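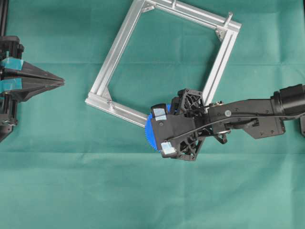 About Illero

Illero builds small frames and gear sets in slotted aluminum profile and molded plastic. Our customers are training workshops, test labs and equipment makers who need a rigid square or polygon with something turning on it, usually in short runs and usually with one dimension that no catalog stocks.

The company started as the profile cutting counter of Benkirane, a metals distributor in Prakham. Customers kept bringing their cut lengths back and asking for them to be joined, squared and fitted with pins. The counter became a bench, and the bench became a separate firm. We still buy most of our profile from Benkirane and still occupy the unit behind their saw hall.

What we make

Open frames are the larger part of the work. The standard construction is slotted profile with corner brackets, bolted into the slot. We do not weld. A bolted corner can be opened, shifted and closed again, and most of our frames come back at least once for a change of size. Brackets are available as triangular gussets, flat plates with two bolts, or angled pieces for corners other than 90 degrees. The gusset is the stiffest of these and is supplied by default on square frames. The flat plate takes up less room inside the opening.

Pins are pressed or screwed into the rail depending on load. A pin that carries a gear is always checked for square against the face of the rail, and the reading is written on the job card.

Gears are bought in as molded blanks and finished here. Finishing means facing the hub, reaming the bore and removing flash from the teeth. We do not cut teeth.

The Velari series is our only stock line. It combines a profile frame with plastic spur gears on metal pins and is sold mostly to technical schools. There are 8 layouts in the series. All of them use the same bolt, so one wrench covers the full set.

How frames are assembled

Profile arrives in full bars and is cut to the job card. Each length is deburred at both ends, wiped down and laid out on cloth. We changed from bare steel tables to cloth some years ago after too many scratched faces. The cloth has to be taken up and shaken at the end of every shift, as aluminum chips work into it and will mark the next frame as badly as the steel did.
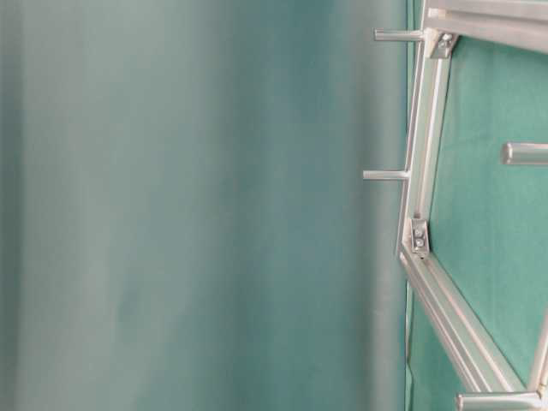
Photo: Illero workshop, Prakham

Corners are closed in two passes. On the first pass the bolts are run in until the bracket just holds. The frame is then measured across both diagonals. If the two readings agree within tolerance, the bolts are tightened in opposite pairs. If they do not, the long diagonal is pushed in by hand and measured again. Frames with more than four sides are checked corner by corner against a template – diagonals alone will not catch a bad angle in a polygon.

The longest side we can assemble on the bench is 2,444 mm. Anything longer is supplied as cut parts with brackets and a drawing.

Gears go on last. The bore is checked on a plug gauge, the gear is offered up to its pin and turned through at least one full revolution. A gear that drags at one point is taken off and the teeth are examined at that point. 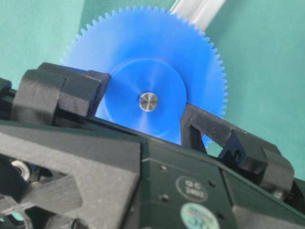
Most dragging comes from a trace of flash at the root of a tooth and is cleared with a knife. If the hub face is out of true, the part is scrapped. Re-facing makes the hub thinner than the drawing allows, and the gear then sits too close to the rail.

Orders and lead times

The smallest order for custom frames is one piece. The smallest order for finished gears is 50 pieces of one size. Velari sets are held in stock, apart from a gap in December when the unit closes for inventory and saw maintenance.

Drawings may be sent in any common format, including pencil. Please state the following:
Outside dimensions in millimeters
Profile size and slot width
Bracket type, if it matters
Pin diameter and height above the rail

If no bracket type is given we will choose one and note it on the quotation. Our current parts list has 145 entries and is sent on request.

Page last revised March 29, 2023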